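토요일, 작업 노트

오전 내내 쪽 염색만 했다. 지난번 Skudis 원단에서 얼룩이 심하게 올라와서 오늘은 정련부터 다시! 소다회 넣고 한 시간 삶았더니 물이 누렇게 우러났다. 풀기가 이렇게 많이 남아 있었으니 색이 고르게 먹을 리가 없지.

염액은 어제저녁에 세운 것을 그대로 썼다. 거품이 보랏빛으로 올라오고 밑물은 연두색, 냄새도 딱 좋았다(옆방에서는 싫어하지만). 12분 담그고 7분 바람 쐬기를 6회 반복. 네 번째까지는 색이 영 안 올라오는 것 같아 조마조마했는데 다섯 번째 꺼내고 나니 확 진해졌다. 마르면 또 빠질 테니 지금 색을 믿으면 안 된다. 전에도 그렇게 속았다.

Obura 실은 따로 317그램만 달아서 담갔다. 타래 묶는 끈을 너무 조였나 보다. 묶인 자리가 하얗게 남아서 다음엔 8자로 헐렁하게 묶을 것. 남은 타래는 Narance 납품용이라 손대지 말고 선반에 둘 것!

헹굼은 찬물로만 했다. 마지막 물에 식초를 조금 넣었는데 이게 효과가 있는지는 아직도 잘 모르겠다. 시험 조각 두 개를 식초 쓴 것과 안 쓴 것으로 나눠서 창가에 걸어 두었다. 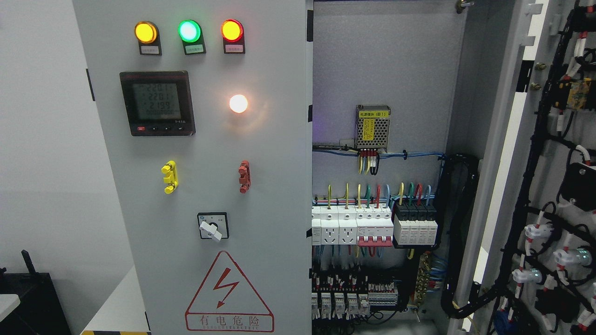
점심 먹고 이 노트를 공용 폴더에 올렸더니 Waststead 쪽에서 바로 답이 왔다. 식초보다 헹굼 시간이 문제일 거라고, 자기네는 맑은 물이 나온 뒤에도 하룻밤을 더 담가 둔다고 한다. 이염도 그 뒤로 많이 줄었단다. 하룻밤이라니 통이 모자라는데... 일단 실 한 타래만 그렇게 해 보기로 했다.

월요일 전에 할 일: 소다회 주문, 고무장갑 새로 꺼내기, 마른 조각 흰 천에 문질러서 묻어나는지 확인.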